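Section 4: Setting Up the Oven in a Kitchen or Break Room

4.1 Before you start

Read this section through once before moving the oven to its final place. It applies to all Vadau countertop microwave ovens supplied by Hetergate, unless the sheet packed with your model says otherwise. Built-in models are covered in Section 5.

Keep the carton and the foam end pieces until the oven has passed the check in 4.5. The warranty desk will ask for them if the oven has to be sent back.

Check the outside of the oven for dents, and look closely at the door. It must close squarely and the latches must click. Do not use the oven if the door is bent, if the hinges are loose or if the seal is torn.

4.2 Choosing a place

1. Pick a flat, level surface that can carry the weight of the oven plus the heaviest dish you expect to put in it. A folding table is not suitable.

2. Leave 30 cm of free space above the oven. Leave 10 cm behind it and 5 cm on each side.

3. Check that the door can open all the way without hitting a wall, a faucet or a cabinet handle. The door is hinged on the left, so a wall on that side needs extra room.

4. Keep the oven away from the stove, the sink and direct sun.

5. Do not remove the feet. They let air pass under the base.

Note: If the oven will stand on a Lotwood shelf unit, use the lowest fixed shelf. The adjustable shelves are not rated for appliances.

4.3 Connecting the power

1. Use a grounded wall outlet on its own circuit. A refrigerator or a kettle on the same circuit may trip the breaker.

2. Run the cord so that it does not hang over the front edge of the counter or pass under the oven.

3. Push the plug fully into the outlet. The display shows 0:00 and the oven beeps once.

CAUTION: Do not use an extension cord or a power strip. Do not cut off or bend the grounding pin. If the plug does not fit your outlet, have the outlet changed by an electrician.

4.4 Fitting the turntable

1. Open the door and take out any packing left in the cavity, including the tape on the floor.

2. Wipe the floor with a damp cloth and dry it.

3. Set the roller ring in the round track. It should turn freely when pushed with a finger.

4. Lower the glass tray onto the ring, with the raised side of the hub facing down, and turn it slowly until it drops onto the drive in the center.

5. Push the tray gently from side to side. If it rocks, lift it out and repeat step 4.
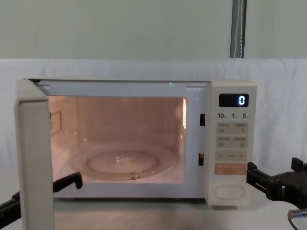 Glass trays from older Baumgart ovens look similar but have a different hub and must not be used. A tray that has been chipped or cracked should be thrown away and replaced. Let a hot tray cool before washing it – cold water can crack the glass.

Leave any vent openings inside the cavity clear. Do not line the floor or walls with foil or paper.

4.5 First run

1. Put a microwave-safe cup holding 300 ml of tap water in the middle of the tray. Stand a wooden spoon in the cup.

2. Close the door, select full power and set the timer to 90 seconds.

3. Press Start. The tray should turn and you should hear the fan.

4. When the oven beeps, wait 30 seconds before you take out the cup. The water should be hot. Use a cloth, as the handle may be hot too.

If the water is still cold, unplug the oven and go to Section 9, Troubleshooting. Do not take off the outer cover. Parts inside hold a high voltage even after the plug has been pulled.

A light smell during the first few uses is normal. Leave a window open and it will clear.

CAUTION: Never run the oven empty. With nothing to absorb the energy, the tray and the inner walls can be damaged.

4.6 Setting the clock

1. Press Clock twice for the 12-hour display or once for the 24-hour display.

2. Turn the dial to set the hour and press Clock.

3. Turn the dial to set the minutes and press Clock again. The colon starts to flash.

The clock must be set again after a power cut. The oven will still cook if you skip this step, but delayed start will not work.

4.7 Ovens used by several people

In a shared room, fix the short instruction card (supplied) to the wall at eye level. Write the name or extension of the person to call about faults in the box at the bottom. Wipe the door seal daily and wash the tray and roller ring once a week.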